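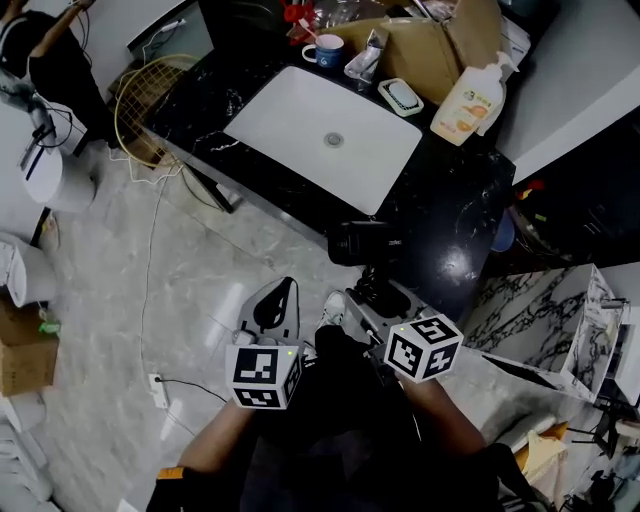
The basin end of the worktop, soap and toothbrush mug to hand.

Home Kitchen Laundry Bathroom Garden

How to get limescale off your taps and shower head

If you live somewhere with hard water, as we do in Dorkavik, you'll know that chalky crust that creeps round the bottom of every tap. I fought it for years with sprays that smelt dreadful and did very little, and then went back to my gran's way, which costs pennies and mostly involves waiting (my favourite sort of housework!).

You will need: 200 ml of white vinegar, a few old cotton rags, a freezer bag, an elastic band and a soft toothbrush you don't mind giving up.

1. Wipe the tap with warm soapy water first and dry it well.

2. Soak a rag in vinegar, wring it until it stops dripping and wrap it snugly round the crusty part. Leave it for 40 minutes. I put the kettle on at this point and usually forget which room I was in.

3. Unwrap it, scrub gently with the toothbrush and rinse with plenty of clean water. Buff it dry.

4. For the shower head, half fill the freezer bag with vinegar, slip it over so the holes are covered and hold it with the elastic band. Give it an hour, then run the shower hot for a minute or two.

Now, a word about stone. Vinegar is an acid and it will leave dull marks on marble and limestone, so if your sink is set into either, lay a thick dry towel all round before you begin and mop up any drips straight away. Never let it near bleach, please. Brass and gold-coloured finishes are fussier too — check what the maker says, and if you can't find out, stick to soap and patience.

If the crust is very old you may need a second go the next day. Ours had been there since we moved in one November, and it took three rounds before the last bit by the spout let go.

Afterwards I dry the taps with a hand towel every night when I've done my teeth. It takes no time at all, and I now only get the vinegar out every couple of months.

41 comments Share Print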